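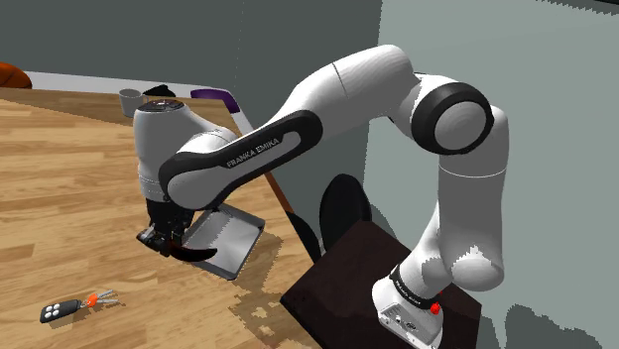
Rustarton bench, simulation cell. February, started 09:40.

Picking up from the tray drop problem. Summary for whoever reads this before me tomorrow: the cell is usable again, the grip settings are changed, the shadow problem is still there and I have left it.

State at the start. The Franka model was loading at the wrong height. The stand in the scene file had been swapped for a taller one when the Grerevcombe set was merged in, and the base offset had not been moved to match. Everything downstream was off by the same amount, so the fingers stopped short of the table on every pick and closed on air. The planner reported success each time, because all it checks is whether the wrist reached the pose it was given.

Fixed by putting the offset in the stand's own file. It used to be typed into the scene by hand, in three places, and one of the three had a minus sign. If you change the stand, change it there and nowhere else.

10:30. Base height good. Ran the arm to the home pose and checked each joint against the limits sheet. Joint 4 sits closer to its stop than I would like when it reaches to the near edge of the tray. Moved the tray away from the base a little and it is happier. Tray position saved as the new default.

Then the grip. The curved black piece is the awkward one. It is thin, it has no flat on it, and the collision mesh we had was a convex hull, which fills in the curve. The fingers were closing on the filled-in part, with a visible gap between finger and object, and then the thing would hang there as if by magnet. It looks fine from a distance. Rebuilt the collision mesh from 16 convex pieces. Tried 6 first and the inside of the curve still had a flat web across it.

With the proper mesh it slipped. Expected, really, the old friction value had been tuned against the wrong shape. Changes made, in order:

- finger pad friction up, object friction left alone
- contact offset halved
- solver position iterations doubled for the gripper only
- closing speed down, force limit unchanged

The third one did most of the work. Before that the object crept down through the fingers during the lift and you could watch it go. Friction on its own made no difference to the creep. I put friction back to the old value afterwards to check and it dropped on the turn, so that change stays in too.

Lunch.

13:15. Running picks over the tray in a batch. Left it going with randomised start poses for the object, everything else fixed. 472 tries before I stopped it. Failures are mostly at the tray's raised edge, where one finger lands on the rim and the other goes inside. That isn't a physics fault, the grasp sampler simply doesn't know the tray has sides. Mansilla had a clearance test in their sampler for bins and it ought to carry over. Not done today.

A smaller number of failures where the object starts out leaning on the rim and jumps when physics is switched on. Interpenetration at spawn. Added a short settle period before the arm is allowed to move, and a check that throws out the start pose if the object has travelled too far while settling. Reran the bad seeds and the jumping has gone. The settle period adds to the length of every run, so if you are only looking at arm motion, turn it off in the config (settle: false) and remember to turn it back on.

Keys. The keys on the table are a distractor and are supposed to be a jointed object: fob, clip, ring, two keys. The joints were switched on and the solver was spending a silly amount of time on them, for something the arm never touches. Set them to fixed for this task. The step time came down straight away. If anyone wants the keys as a pick target they will need the joints back and a better ring, the present one is a torus with hardly any segments and catches on itself.

Mug left as it is. It has mass and friction set properly, from the Akau asset work.

14:50. Rendering. The shadows are still coming out jagged. Worst on the wall to the right and across the tray, where they break up into steps. I lost most of an hour to this. What I know:

- it is the shadow map resolution, or the bias, or both together
- doubling the resolution helps on the table and hardly at all on the wall
- raising the bias makes the shadow come away from the object, which is worse for us
- ray-traced shadows clear it up completely but the batch then takes far too long

Left on the old settings. The wrist camera barely sees the wall, so it matters less than it looks. The tray matters more. My guess is that the light is set to cover the whole room and the map is being stretched over floor we never use. Pulling the light's range in to the table and stand would be the first thing to try.

15:40. Housekeeping on the cell while a second batch ran.

Cleared the old cache. There were 2914 files in it, nearly all converted meshes from scenes that have since been renamed. The loader had been matching by file name, and I suspect this is how the old convex hull kept coming back after I had deleted it last week. It now matches on a hash of the contents. First load after the clear is slow, around four minutes on this machine, and normal after that. Don't kill it thinking it has hung.

Also pinned the physics version in the environment file. The laptop and the bench machine were one release apart and gave different results on the same seed.

16:30. Second batch finished. No slips in the lift or the turn. Rim failures as before. Saved the log next to the first one.

To do:

- clearance test for tray sides in the grasp sampler
- light range, then look at shadows again
- check joint 4 margin with the tray in its new place, over the whole tray and at the corners
- same mesh treatment for the other curved items, they all use a single hull
- tell Grerevcombe about the stand offset, their copy will have the same fault
- try the gripper solver settings on a heavier object before we call them the default

Left the machine on, batch stopped, scene saved.

Last updated: February, 17:05
2 comments · 0 shares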